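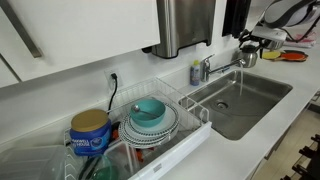 Pavura: a paint colour list for people who can't decide

Hello! Pavura is a plain list of interior paint colours that I've actually lived with, tested on a wall or rolled onto a big sheet of lining paper, with notes on how each one behaved. It started as a spreadsheet for my own house and grew when friends kept asking me which off-white I'd ended up with in the hall (the fourth one, and I still have three tins of the others in the shed).

You don't need to know anything about colour theory to use it. If you can open a spreadsheet you'll be fine.

What's in the folder

colours.csv is the main list. It has 107 rows, one for each colour, and 11 columns.
rooms.csv says which room each colour was tried in, which way the window faces and what sort of bulb was in the light fitting.
notes.txt is my rambling. Read it if you like rambling.
old/ holds the first version, before I changed the naming. Please don't mix it with the new one, the row numbers don't match.

The columns in colours.csv

id: a short code, such as PV-031. It never changes, even if I rename the colour.
name: my own name for it, all lower case.
family: white, cream, grey, green, blue, pink, yellow, brown or dark. I had a "neutral" family for a while and everything ended up in it, so it's gone.
range: which paint range it came from, Driduden or Cuautle. Driduden is the chalky one, Cuautle is the wipeable one.
finish: matt, eggshell or satin.
coats: how many it took over a white base before I stopped seeing patches.
morning: one word for how it looked before breakfast.
evening: one word for how it looked with the lamps on.
undertone: the colour that creeps out when you put it next to plain white paper. This is the column I'm proudest of and also the one people argue with most.
goes_with: ids of other colours in the list that sat well beside it, separated by a space.
touch_up: yes if a dab of paint over a scuff blended in, no if it left a shiny or dull spot, blank if I haven't tried.

How I tested them

Small pots first, always. I painted each colour onto lining paper, two coats, let it dry overnight and then moved the sheet around the room for a few days. Behind the door, next to the window, down by the skirting. You'd be amazed how different the same green looks at knee height!

I stopped painting patches straight onto the wall quite early on. The old colour shows all round the edge and pulls your eye about, and then you've got ridges to sand off afterwards. There are still a few rows from that time, and they have "wall patch" written against them in rooms.csv. I'd trust them a bit less than the rest.

Colours that made it onto a full wall have a star after the name. I repaint far too often, so there are more of those than is sensible.

Getting started

Download the folder, open colours.csv and sort by family. Then filter by finish, and have a look at the evening column before anything else if it's for a living room. Most of us choose paint on a bright afternoon and then sit in the room after dark.

If you use Plinier (the free room planner), there's a swatch file called pavura_swatches in the same folder. Go to the palette menu, choose "bring in a file" and pick it. The colours on screen are a rough guide only. My monitor is old and a bit warm, and yours will be different again, so please buy a sample pot before you buy the big tin.

Things that are wrong or missing

North-facing rooms are over-represented. My house is mostly north-facing, so the creams and pinks have had a thorough going over and the cool greys have had a rather unfair time of it.

There are only 2 yellows. I don't get on with yellow. If you do, send me some!

The coats column assumes a decent roller. I used a cheap one for part of the blue family and it shows in the numbers, which are too high. I haven't gone back to redo them.

Nothing in here covers outside paint, floor paint or radiator paint. I also haven't tested anything in a proper steamy bathroom, as ours has a big window and it's nearly always open.

Undertones are one person's opinion. I see pink everywhere. My other half says half of the "pink" greys are plainly purple, and we've agreed to leave it there.

Adding your own colours

Yes please! Fill in a new row at the bottom of colours.csv, leave the id blank (I'll give it one) and add a matching line to rooms.csv. The window direction and the bulb are the bits I really need. "Warm white" or "cool white" is enough for the bulb if you've thrown the box away.

Please try the colour on paper or a wall before sending it in. I've had a few lovely suggestions copied from a colour chart and I can't use those, however nice they look.

Changes

Version 2, September: split the room details into their own file, dropped the neutral family, added touch_up. Fixed PV-058, which was listed as a green for ages and is very much a blue.
Version 1: the original spreadsheet, typos and all.

Using it elsewhere

Help yourself. Print it, pass it on, stick it in your own project. A mention of Pavura is nice if you remember. The dark family is next on my list for a tidy-up, and the goes_with column for those rows is still mostly blank.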